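Call for participants: parents and carers for a year-long toy diary

Closing date for replies: 4/24/25

You have probably read the back of a toy box and wondered who decided it "builds language" or "encourages early maths". So have we. Bumia is a small consumer research group in Heltamau, and we are looking for 42 households with a child aged between two and five to help us find out what happens to pretend-play toys once they are out of the box and the novelty has gone.

We have no fixed opinion on play kitchens, doctor's kits or toy tills. We do have doubts about what is claimed for them. Most of the studies we have been shown by manufacturers ran for an afternoon, in a room the child had never seen before, with a grown-up sitting close by and hoping for a good result. We would not buy a mattress on that evidence.

What you would be doing

You would keep a short diary for one year, starting in February. Twice a week you write down which toys your child picked up, for how long, and whether anyone had to suggest it. A few lines will do. "Ignored it, played with a colander" is a perfectly good entry, and in our pilot it was a common one.

Every third month a researcher will telephone for half an hour. We will ask what broke, what got lost and what you have quietly moved to the loft. There are no tests for the child and no scores. If a toy has been given away, we would like to know when and to whom (a cousin, a charity shop, the tip), but you will not be asked to justify it.

Families in the play kitchen group will be asked a few extra questions about the hob, the hood and the microwave, as these are the parts that sellers like to write about most.

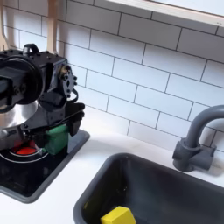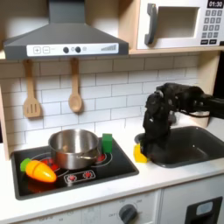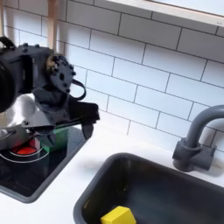
Who can take part

You need to be the parent or main carer of at least one child in the age range, and to live within an hour of Heltamau. Your child should already own at least one pretend-play toy of any make, new or second-hand. We do not hand out toys, as a free toy tends to get a kinder write-up than one you paid for.

Please do not apply if you or anyone in your home works for a toy maker or a toy shop, or is paid to review toys online. Grandparents who look after a child for three or more days a week are welcome. So are childminders, though we can only take one diary from each setting.

What you will get

Each household that finishes the year receives 600 in shopping vouchers, paid in four equal parts so that you are not left waiting until the end. If you drop out you keep what you have been paid up to then. We are aware that vouchers may attract people who will fill in the diary the night before a call. We did it ourselves as students. The diary is dated as you write it and late entries are marked as late, but they are not thrown away.

Who is paying for it

The money comes from the Verhoeven fund, which has no shares in any toy company and has agreed in writing that it will not see the results before the public does. We asked for that twice. Indaso will store the diaries and strip out names and addresses before we read them. If the findings turn out dull, they will be published anyway, at the same length.

How to apply

Write to the Bumia office with your child's age, a list of the pretend toys in the house and a few words on one that was a waste of money. Please keep it under a page. Do not send photographs of your child.

We will reply to everyone, including those we cannot take. Places are split between age groups, so an early reply helps but does not guarantee one.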